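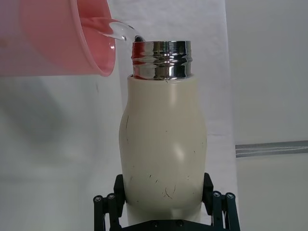
Pouring water into a cream bottle from a pink cup.

Opinion > Dance & Movement > Adult Classes
Last updated: Oct 9, 2020

Let the Grown-Ups Skip the Recital

I started ballet at an age when most dancers have retired and opened a school. My teacher, Annunziata Pagano, runs the adult beginner class at Carbone, above what used to be a carpet showroom, and she has never once told me I have potential. I am grateful. Potential is expensive and it needs new shoes.

What I object to is the recital. Every April the notice goes up by the changing room door, and a room full of tax preparers and dental hygienists is asked to choose between lilac and mint. We have been learning to stand on one leg since the fall. Now we have eight weeks to do it in front of 800 people, most of whom came to see a six-year-old dressed as a bee and would like to get home.

I understand the economics. A recital sells tickets, and the tickets pay for the heating. Giorgia Mancuso, who keeps the books at Carbone and at the Trudell studio across town, has explained this to me more than once, slowly. Fine. Send me a bill. I would happily pay $100 a year to stay in the audience, and I suspect a lot of the back row would pay it too, if somebody put out a jar.

The case for the recital is that it gives adults a goal. Most of us have goals all day long. We have quarterly ones, with spreadsheets. I go to class because for an hour the only thing expected of me is a plié, and if it's a bad plié I get to do another one. Once there is a show, the pliés go out the window and we spend the hour learning who stands behind whom. Last year we ran the same entrance until I could do it in my sleep, and on the night I came in from the wrong side anyway.

There's also the matter of the costume, which is ordered in children's sizes with an "adult" option that appears to mean a tall child.

Some people love it, I know. Aldo Sala took up tap after his second knee operation and would perform in a parking lot if you gave him a board to stand on. Let him! Give Aldo a solo. My complaint is with the assumption that everybody who signs up to learn also signed up to be looked at.

The Plelard school has the right idea. Their adults get an open class at the end of the term: same room, same piano, a few folding chairs for whoever wants to come. You dance what you've been working on and Fiorella Cirillo corrects your elbows in front of your spouse. Then there is cake. It costs next to nothing and the elbows do improve.

I've suggested this to Annunziata. She listened very politely and asked what size I take in mint.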